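From: Oana Furtună
To: Zakircombe Lets and Changeovers list
Subject: Re: Towels going stiff and grey
October

Replying to the message from Claloder, copied underneath so the newer people can follow.

> We have nine cottages on the Zadton side and took on new white
> bath towels for all of them in spring. They were lovely for a
> couple of months. Now they come out of the dryer flat and a bit
> grey, and one guest wrote "like cardboard" in the book. Same
> machine, same powder, plus a capful of softener in every load.
> Do we need to replace the lot? At 149 pounds a bale I would
> rather not. Also, what are people doing about the shower walls?
> We wipe them with whatever towel is going and I wonder if that
> is part of it.
>
> Claloder

Don't replace them yet. I had the same trouble two winters ago and got most of mine back.

Stop the softener first. It coats the loops, and a coated towel neither fluffs up nor dries anybody. Then wash them at 60 with half the usual powder and a cup of plain white vinegar in the softener drawer, and run a second wash with nothing in at all. Check the label before going hotter than that. Don't let vinegar anywhere near bleach, not even in the next load if there is any left in the drawer.

The drum should be no more than two thirds full. We were cramming ours, and the towels couldn't move enough to rinse. Shake each one out hard before it goes in the dryer and again halfway through. It takes longer — maybe ten minutes on a full changeover — but you can feel the difference when you fold.

If the grey doesn't shift after three washes it is probably hard water, and you will want a softening powder in with the detergent. Zakircombe is bad for it. Zadton may be worse.

On the shower walls, yes, I would keep the bath towels out of it altogether. Whatever cleaner is left on the wall goes into the cloth, and then into the next wash with everything else. At Furtună we keep old towels back for the bathrooms, cut in half and hemmed with red thread so they can't end up on a guest's rail.
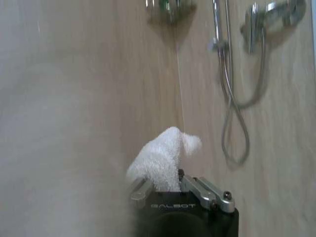
They get washed on their own with no softener either, for the same reason. Ours live in a lidded bucket in the van.

For the wall itself I rinse from the top, squeegee down, then go over it with the dry half towel bunched up in the hand. Bunched works better than flat on panel walls because you can push a corner of it into the seams and along the tray. If the panels have a wood pattern, wipe in the direction of the grain. Smears show much less that way. Cream cleaner is too harsh for most of them, so I use washing-up liquid in warm water and rinse twice.

Does anyone have a supplier for plain white hand towels at the moment? Mine has stopped doing them in small packs.

Oana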